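Skisar Community Workspace, Olville
Progress report to the Rerance Fund
Prepared by Elżbieta Walczak, project lead
Period covered: April to November

1. Where we are

When you gave us the grant, the application promised "a calm, shared working environment with clear surfaces and sensible waste arrangements". I wrote that sentence myself and have had it read back to me several times since, usually by someone holding a box of cables. As of this month the working environment exists, it is shared, and the surfaces are clear in places.

The upstairs room at Skisar now has 14 desk places in use, against the 14 in the plan. The old partition came down in May, the floor was patched where it had stood, and the patch is a slightly different colour from everything round it. We were quoted for replacing the whole floor and decided we liked the patch.

2. Money

Of the 3000 pounds awarded we have spent all but £397. The two large items were the desks, bought second-hand from Peng when they moved out of their Olville office, and the electrician. The desks came cheaply on condition that we collected them, and our van hire went over because the first van would not take the curved ones. Those went in the second van, with the doors tied.

The remaining £397 is set aside for shelving and for lids. Please see section 4 regarding lids.

No money has been moved between budget headings apart from the van, which you agreed to by email in June.

3. Clearing the desks

Our original idea was that each desk would be empty at the end of every working day. I would describe uptake as modest. People do put their own things away. What stays behind are the things that belong to no one in particular: spare chargers, pens, mugs with one inch of tea, and half a packet of envelopes that has now visited every desk in the room.

We have changed the rule. Desks are cleared fully at the end of each month, and in between everyone is asked only to leave enough bare desk for a laptop and both elbows. This has worked far better. The first monthly clear-out took a whole afternoon and produced four crates; the second took until the kettle boiled for the second time. The crates live under the stairs, and anything unclaimed after a month goes to the charity shop or the tip. There was one dispute, over a stapler, now settled by the purchase of another stapler.

The oak-coloured desktops fill up faster than the pale ones. I have no explanation for this, and offer it to the Fund as our only original finding.

4. Bottles, wrappers and lids

Recycling was the part of the bid I expected to be simple. We put in separate bins for paper, plastic and everything else, and labelled them. The plastic bin filled steadily and we were rather proud of it, until the contractor declined to take it in September. The trouble was bottles with other things pushed inside. People are tidy by instinct, and a bottle on a desk is apparently the nearest bin with a neck.
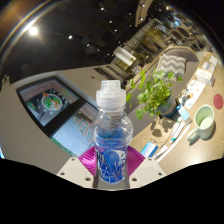
Progress Report No. 2, page 3

The clear bottle with the white sport cap is a fair specimen. It has a mass of bright blue in the lower half that looks like a crumpled wrapper or a label, and whichever it is, the contractor wants it out before the bottle goes in. We have therefore put a short notice above the plastic bin asking for bottles to be emptied of everything, drinks included, with a small tub beside it for the caps. The tub needs a lid of its own, as do the three bins, and I have yet to find four that fit anything we own.

The October collection was accepted in full. I am told November's will be too if we keep the yoghurt pots out of it.

5. Still to do

Shelving along the back wall, once we have agreed which wall is the back one. Cable trays under the pale desks, where someone's foot finds a lead most mornings. A proper home for the spare monitors. Lids.

We would also like to keep the room open until 8 pm through the winter, and will write separately about the heating, as the sum involved deserves its own letter.

Receipts are attached in date order, except for the one from the van hire, which got damp and is in an envelope by itself.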